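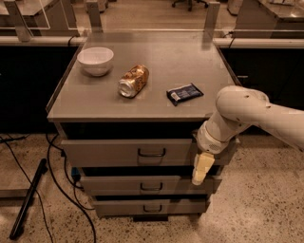 Attachment 1: drawer task, bowl, can and wrapper on top, gripper at the right of the drawer fronts

Ticket: Arm stops partway through drawer pull
Opened by: Dirceu Bastos, Stondmont student robotics club
Assigned to: Aurelia Pichler
Status: Open

Dirceu, 2:10 pm
Arm faults on the top drawer. It hooks the handle, pulls around 60 mm, then stops with a force limit error. Same on the middle drawer. Picking up the can works.

Aurelia, 2:35 pm
What is the pull speed set to? Did you redo the cabinet position after it was moved in June?

Dirceu, 3:05 pm
Speed was 315. Position not redone. Redid it just now and the top drawer opens all the way. Middle one still faults.

Aurelia, 3:20 pm
Drop the speed to 60 for the middle drawer and send me the log. Leave the force limit alone for now.

Dirceu, 3:50 pm
Log uploaded. Faulted on try 2.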